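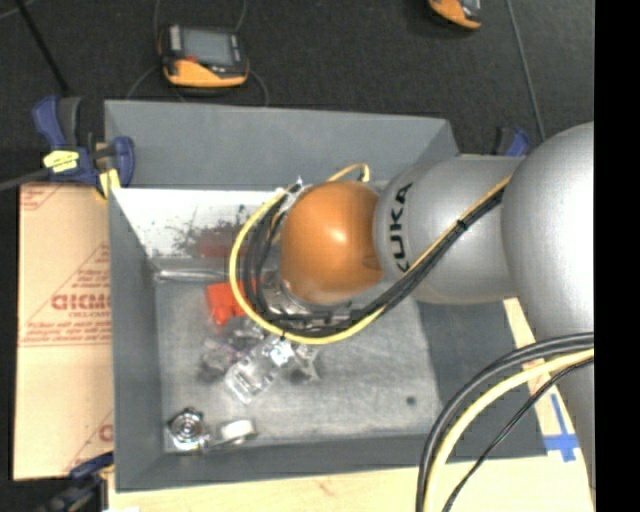 # Helledden-Kiste

Start | Daten | Anleitung | Mitmachen | Kontakt

Kategorie: Offene Datensätze, Sortieren & Aufräumen

Helledden ist eine Sammlung rund um das Ausräumen grauer Kisten: Was liegt drin, wo liegt es, was sieht man davon noch, wenn etwas anderes im Weg ist? Wir haben 147 Gegenstände aus Haushalt und Werkstatt zusammengetragen und in immer neuen Mischungen in die Kiste gelegt, vom Schwamm bis zur Rohrschelle. Ich freue mich riesig, dass Version 2 endlich draußen ist!

## Inhalt

- 3000 Füllungen, jede mit einer Liste der Gegenstände
- sechs Gruppen: Küche, Bad, Büro, Textil, Werkzeug, Kleinkram
- `listen/` enthält die Namen auf Deutsch und Ungarisch (danke, Katalin Borbély!)
- `boden/` enthält die Vermerke zum Kistenboden

## Zur Kiste

Der Boden ist hellgrau und ordentlich verschrammt, mit wolkigen Stellen und Kratzern. Genau das mag ich daran: Graue und bräunliche Sachen heben sich davon oft nur schwach ab, und wer nur mit blitzsauberen Flächen arbeitet, erlebt hier ein paar Überraschungen. Bitte nicht wegretuschieren.

## Regeln beim Einräumen

Nichts wird gestapelt, was höher als die Wand steht. Textilien kommen zerknüllt hinein, nie gefaltet (Surachet Chareonsuk hat lange für gefaltet gekämpft, das kommt vielleicht als eigene Gruppe). Glas bleibt draußen.

## Bekannte Lücken

Kleinkram ist überrepräsentiert. In der Gruppe Bad fehlen noch die Namen der Bürsten, die tragen wir im August nach. Durchsichtige Verpackungen sind uneinheitlich benannt, mal »Folie«, mal »Beutel«.

## Kommentare

**Kyu-ri Seok:** Tolle Arbeit! Gibt es die Gruppe Werkzeug auch einzeln?

**Jong-dae Geum:** Bei mir steht »Schwamm« in Küche und in Bad. Absicht?

**Katalin Borbély:** Ja, das sind verschiedene Schwämme. Die Gruppe steht in der zweiten Spalte.

Zurück | Weiter | Nach oben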